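Flindthorpe Library Opens Digitized Textile Trade Papers to Remote Seminars 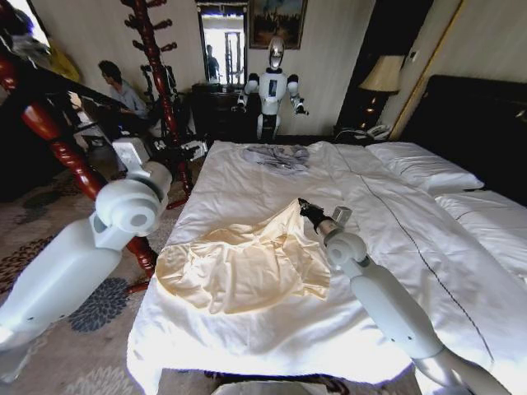

Pale yellow satin and a folded blue-gray garment on a white duvet.

The special collections department of the Flindthorpe University Library has opened its digitized textile trade papers to course use, with 1,787 items now available through the library's teaching portal. The material can be assigned in any credit-bearing seminar, including those held entirely online, and no reading room visit is required.

The papers were assembled by the Osto family, who traded in finished cloth and household linens, and came to the library in January. They consist of letterbooks, order ledgers, price lists and bound sample cards. Most of the correspondence is in English and Finnish, with a smaller group of letters in Greek. Earlier use of the collection was limited to on-site consultation by appointment.

Scanning was done in-house. Bound volumes were photographed in a cradle at a fixed opening angle of 90 degrees, which the conservation unit set as the limit for the tighter spines. Loose sheets were captured flat. Sample cards were photographed twice, once under even light for color and once under side lighting so that weave and surface texture could be read on screen. The two captures are stored as a single record and can be switched in the viewer.

"The side-lit images are the ones students ask for," said Esko Räsänen, head of digital imaging. "A satin and a plain weave can look nearly the same in a flat scan. With the light coming in low, the structure of the cloth shows."

Page images are delivered through Ren, the library's document viewer, which allows an instructor to group items into a reading set, attach notes to a region of a page and restrict access to enrolled students. Annotations are kept separate from the catalog record and are deleted at the end of the term unless the instructor exports them. Full-text search covers printed matter only. Of the handwritten letters, 725 have been transcribed and checked by a second reader. The rest can be browsed by date, sender and place.

The first course to use the collection was a graduate seminar on commercial writing taught by Aliki Sotiropoulos, associate professor of comparative literature. Each student was assigned a run of letters from one correspondent and asked to prepare an edition with a short textual apparatus. Sotiropoulos said the Greek letters needed more preparation than planned, as the writers used trade abbreviations that are not in standard reference works. The seminar's working list of abbreviations has been added to the collection guide.

A second course, on the history of household goods, is scheduled for the coming term under Guangming Zeng of the history department. It will draw mainly on the price lists and order ledgers. Students will enter ledger lines into a shared table with fields for fabric, width, quantity and unit price. Original spellings will be kept in one column and standard terms in another.

Subject terms for the fabrics were assigned by cataloger Subira Mfaume. Where a trade name could not be matched to a known cloth, the name was recorded as written and no subject term was supplied. Mfaume said corrections from users are reviewed monthly and can be sent through the form on each item page.

Some items are not included in the release. Two ledgers with detached boards are waiting for conservation treatment, and a group of personal letters is closed under the terms of the gift. Requests to see original items should still be made to the reading room, with the reason for consulting the original stated on the request slip.

Instructors who want to build a reading set for the coming term should contact Deming Lei, teaching and outreach librarian, before course registration opens. Image downloads for classroom use are available at reduced size without charge. Full-size files for publication are supplied on request, subject to the standard reproduction form.

Related items
Reading Room Hours During Exam Period
Skindix Index of Leather Bindings Adds Search by Tool Pattern
Remote Access to Microfilm: Changes to the Request Process
Graduate Workshop on Reading Commercial Handwriting

Contact the Library | Copyright Flindthorpe University Library | Back to top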